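2023-04-03, bench notes, burger assembly

Back at it after the weekend, and I'm glad to say the cell came up without any fuss, so I spent the morning on what I had been promising everyone: finding out whether the subgoal version of the Erkinik policy really earns its keep on the long task. The plain one, trained on the same 450 demonstrations, is a lovely thing to watch right up until it loses its place. Then it will happily go back for a second patty, or hover over the buns as if it had a question for us.

The change is a small one, for anybody at the Tremadport bench who missed the last write-up. We cut each demonstration at the moment a layer is released, keep the overhead view from that moment, and ask the policy to drive toward the next such view instead of toward the finished burger. Lettuce, tomato, patty, cheese, top bun, each with its own little target.

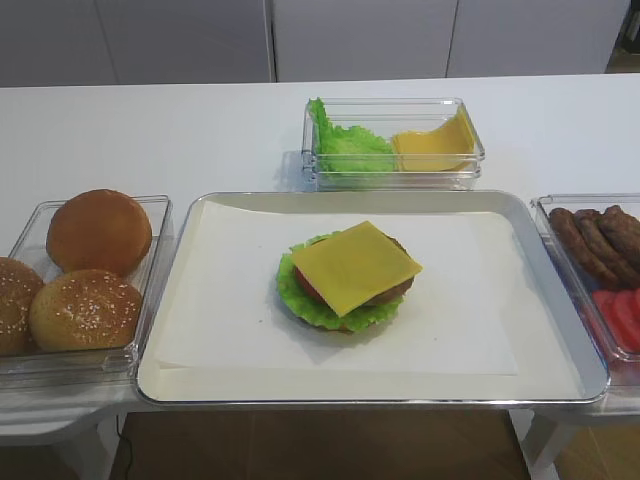
I ran 100 trials of each, same order of starting layouts for both, and stopped a trial as soon as a layer went on out of turn. The plain policy finished 49 of them and the subgoal one finished 72, and I must say I was grinning by lunchtime. Nearly all of what we gained comes after the patty, and that fits the idea that it was losing track of the stage and could grasp well enough all along.

Cheese is still our troublemaker. The slices cling to each other, and a doubled slice looks so much like a single one from overhead that the stage check passes it and carries on quite contentedly. I counted doubles as failures, which I think is fair, though I can see the argument for scoring them apart and would be happy to be talked round.

Next: retrain with the extra cheese demos from Ellum folded in, and try the side view for the stage check. Trays need washing. The parchment is down to the last roll, so please order more before you start a long run.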